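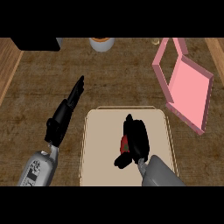
Marlene Kettler wrote in April to ask whether the lending shelf at Kanaujia would accept books with notes in the margins, and whether the 30-day loan applied to them as well. Both answers are yes. Pencil notes are welcome, and ink is accepted where the printed text can still be read.

The shelf now holds 200 titles, and I have revised the terms of use. Readers may borrow 2 books at a time. A loan may be renewed once, by a note in the ledger. Cookbooks remain on a separate list, which Trilok Ahuja has kindly agreed to maintain.

Donations in Hindi and Gujarati are especially requested. Please leave them inside the door before 6 p.m.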